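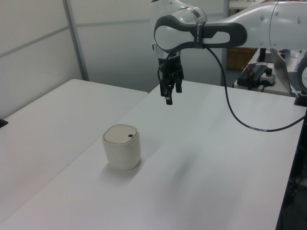 Product testers wanted: countertop canisters with push-button lids

Brerkonden is looking for 40 people to live with a small kitchen canister for five weeks and tell us what is wrong with it. We would like most of you to start in November.

A word on why we are asking. The manufacturer, Brornora, says its lids keep coffee, tea and sugar "fresh for longer." Longer than what? The brochure doesn't say. It also calls the button on the lid "effortless," a claim made by people who tried it in an office with clean, dry hands. We test household goods for a living and we have read a lot of brochures. We would like to hear from somebody with flour on their fingers.

Who we want

You cook or bake at home at least a few times a week. You already keep something dry in a container on the counter, and you have opinions about that container. You do not need to be a fan of nice storage. We would prefer that you weren't. In our last round, on the Reklow bread box, too many of the forms said "love it!" and then left the comment section blank, and we had to throw out a good part of the results.

We especially want people with stiff or painful hands, people who cook with children underfoot, and people who live somewhere humid. If you have given up on sealed lids entirely and gone back to a rubber band around the bag, please apply.

Who we don't want

Anyone who works for Brornora, Reklow or a store that carries either of them. Anyone who reviews products online in exchange for free goods. Anyone planning to be away for more than a week of the test.

What you would do

We mail you two canisters. Fill one with whatever you normally keep in a canister and the other with the crackers we send along. Use the first as you would use your own, and leave it on the counter where you can reach it. Open the cracker one once a day, close it, and eat a cracker on the days marked on the sheet. Write down whether it is crisp. We know this is not laboratory science. We are measuring whether a person at home can tell any difference, and we have our doubts.

You fill out a short form each week. The questions cover the lid, the button, cleaning, and whether you have caught yourself using something else instead. There is also one phone call at the end, usually under half an hour.

Please do not baby the thing. If you drop it, write that down. If you put it in the dishwasher, write that down too, along with what the care leaflet told you, assuming you could find it in the leaflet.

What you get

$100, paid after the final call, plus the canisters if you still want them. Payment does not depend on what you say about the product. Brornora pays for the study but doesn't see your name and doesn't choose the testers. It does get to see the report before it goes out, and it may complain to us. It can't change the findings. That is in the contract, and we will send you the paragraph if you ask.

How to apply

Write to Joni Jääskeläinen at Brerkonden, 123 Hồ Building, or use the contact form on this site with "canister" in the subject line. Tell us what you keep on your counter now, what it is stored in, and one thing that annoys you about it. A few sentences will do. Leave out the résumé.

Applications close 30th October. We reply to everyone, including the people we turn down, though it can take us roughly two weeks.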